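Warum ich Wäschefalten für die beste Aufgabe halte, die unsere Robotik-AG je hatte

Ich leite die AG jetzt im dritten Jahr, und seit Februar muss ich mir anhören, wir hätten uns »das langweiligste Projekt der Schule« ausgesucht. Kein Wettrennen, kein Ballwerfen, bloß Stoff auf einem Tisch. Ich sehe das völlig anders!
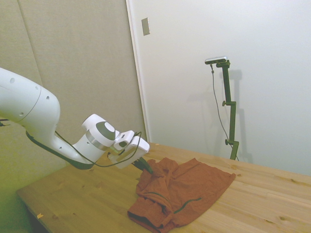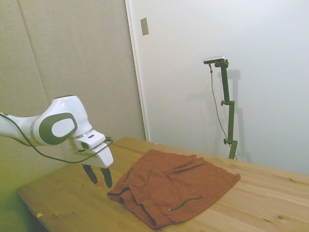 Rostoranger Stoff auf dem Holztisch, einmal zerknüllt und einmal ausgebreitet.

Ein Klotz bleibt ein Klotz, den greift man beim zehnten Mal wie beim ersten. Stoff macht, was er will. Liya Seyoum hat 436 Versuche mitgeschrieben (freiwillig, in ein kariertes Heft), und ich habe in meinem Unterricht selten erlebt, dass sich jemand so lange mit der Frage beschäftigt, wo eigentlich eine Ecke anfängt. Ihr Bruder Fuad wollte erst gar nicht mitmachen und streitet jetzt mit Kidus über Greifpunkte, bis der Hausmeister zuschließt.

Beim Wettbewerb in Lukimcombe bekommt man dafür natürlich nichts, da zählt die Stoppuhr. Über 300 Euro Startgeld und Fahrt haben wir letztes Jahr hingelegt, für 14 Minuten auf der Bahn. Mein Kollege Gaétan MacPherson findet, die Kinder bräuchten so ein Erlebnis, Pokal und Lärm und alles. Kann sein, ich gönne es ihnen ja! Aber dann soll es bitte auch eine Klasse geben, in der man langsam sein darf und hinterher erklären muss, was schiefgegangen ist. Ich habe das den Veranstaltern geschrieben und warte noch auf Antwort.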